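**Hirnasholm floor oil, Lutham works, 2-liter can**

Smells of oranges for a day and of old boat for a week after that. Covers about 30 square yards on bare parquet, less if your floor is thirsty or your nephew is helping.

- Tint: Honey, or Slightly More Honey
- Item no. 859
- Not for use on laminate, decks or salads

Wipe it on thin. Thinner than that. Buff after 20 minutes and keep socks off until morning. Duyên Quan in our shop will happily tell you about her hallway.
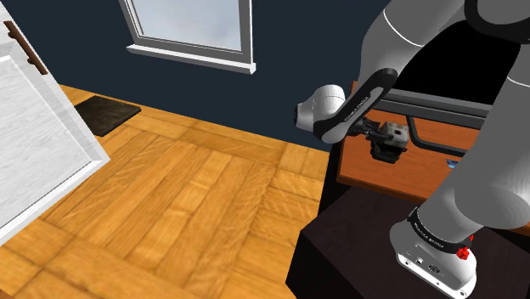

## Shipping

Cans leave Lutham every afternoon at 2. November orders run slow.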